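## 6. Software Set-Up: Finger Calibration and Perception Check

This section applies to the Silside hand-held gripper when used with the Kermani recording and perception software. Complete Section 5 (Installation and Licensing) before you begin. The procedure must be repeated whenever a finger, a gripping pad or the camera mount has been replaced, and whenever the software has been moved to a different computer.

The operator must have write permission for the calibration folder. At sites that use shared workstations, permission is granted by the site administrator.

### 6.1 Starting the calibration tool

1. Connect the gripper to the workstation and start Kermani.
2. Open **Tools > Calibration > Fingers**.
3. Select the gripper profile. If no profile is listed, choose **New** and enter the serial number exactly as printed on the delivery note.
4. Set **Exposure** to *Locked*. The live view may darken for a moment.
5. Set **Buffer size** to 4000 milliseconds.

> **Note:** Profiles made with earlier versions of the software can be opened but not edited. Save a copy under a new name.

### 6.2 Recording the open and closed positions

1. Hold the gripper still with the fingers fully open and both pads visible in the live view.
2. Select **Record open position**. Wait for the status line to read *Open: stored*.
3. Close the fingers slowly until the pads meet. Do not squeeze.
4. Select **Record closed position**. Wait for the status line to read *Closed: stored*.
5. Open and close the fingers five times at an even pace while the width graph is displayed. The graph should return to the same upper and lower values each time.
6. Select **Accept**.

If the graph drifts, discard the result and return to step 1. If it drifts a second time, see Section 9, *Pad Tracking Faults*.

> **Caution:** Keep hair, loose sleeves and jewelry away from the finger pivots.

### 6.3 Checking perception on dark fabric

The perception module finds the pads by color and then estimates the surface between and beyond them. Black fabric is the most demanding surface for the second task, as the gripper body is also black and the outline of the fingers can be confused with the cloth. The check below must be passed before any recording of textile work.

1. Spread a black knitted cloth over a bed, table or other flat surface of a different color.
2. Bring the gripper low over the cloth with the fingers open and nothing between the pads.
3. Open **View > Overlays** and turn on *Pads*, *Finger outline* and *Surface*.

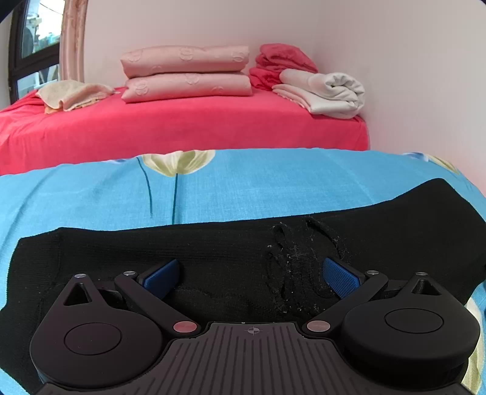
*Figure 6-1. Gripper held low over black knitted fabric, fingers open.*

4. Confirm that the *Pads* overlay covers both blue pads and nothing else. Blue bedding is acceptable as a background, provided that the overlay does not spread onto it.
5. Confirm that the *Finger outline* overlay follows both black fingers and does not continue into the cloth.
6. Confirm that the *Surface* overlay treats the cloth as one continuous area. Loose cords, lint and creases may be marked as fine detail. They must not be reported as separate objects larger than the limit set under **Perception > Minimum object size**.
7. Read the confidence value at the lower right of the window. A value of 42 or higher is a pass.

If the value is too low, apply the following corrections in the order given, repeating step 7 after each one:

- Raise **Shadow gain** by one step.
- Limit the working area with **Perception > Crop depth**, so that furniture and walls beyond the work surface are left out.
- Replace **Edge model: Standard** with **Edge model: Soft goods**.

> **Note:** Cropping affects perception only. The full camera view is still written to the recording.

> **Caution:** Do not lower the pass value in the configuration file. Recordings made with a changed pass value will be refused by the Flovness planning module at import.

### 6.4 Handing over to the planner

1. Select **Export > Planner package**.
2. Confirm that the package contains the finger calibration, the overlay settings and the result of the fabric check.
3. Open Flovness and select **Import**. Import takes about 6 minutes on a standard workstation.
4. When the import report appears, verify that the entry *Gripper width source* reads *Calibrated*. If it reads *Default*, the export was made before the calibration was accepted. Repeat from Section 6.2, step 6.

Store the import report with the site records. Reports must not be edited after they have been signed.

### 6.5 Section record

| Item | Entry |
|---|---|
| Prepared by | Signe Hedegaard |
| Approved by | Troels Egilsson |
| Issuing office | Brevemham |
| Date of issue | June 9, 2018 |
| Next review | July |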